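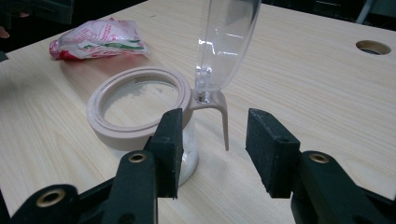
# Jar closure

A **jar closure** is the part of a jar that seals its mouth. The term covers the lid or stopper and any gasket, collar or clamp that holds it in place. The shape of the mouth, called the *finish*, determines which closures a jar can accept.

## Types

**Screw closures** engage a raised thread on the outside of the neck. A continuous thread makes at least one full turn. A lug finish has several short threads and closes in a partial turn.

**Clamp closures** press a hinged lid against a rubber ring by means of a wire lever. The ring is replaceable and is normally the first part to fail.

**Collar closures** have a ring fitted around the neck, often molded in plastic, which may carry a handle or a hinge. The collar remains on the jar when the lid is removed.

**Press-on closures** rely on friction or on a flexible skirt. They are common on dry goods and are seldom used for liquids.

## Sizing

Closures are specified by outside diameter in millimeters and by thread style. A 50 mm closure fits narrow-mouth jars for spices and pastes, and a 100 mm closure fits wide-mouth storage jars. Two closures of equal diameter are not interchangeable if their thread styles differ.

The Desgate gauge, a stepped plastic cone, is used in some small packing shops to check mouths before filling. The Kiltden pattern, a lug finish with a deeper skirt, was sold with 520 ml preserving jars and is now found mainly secondhand.

## Care

Glass and closure are washed separately. Mineral film left by hard water dissolves in dilute vinegar. Threads and inner steps hold residue and are cleaned with a narrow brush. Rubber rings are stored flat, away from sunlight, and discarded once cracked or stiff.

## See also

- Gasket
- Home canning
- Zondarholm stopper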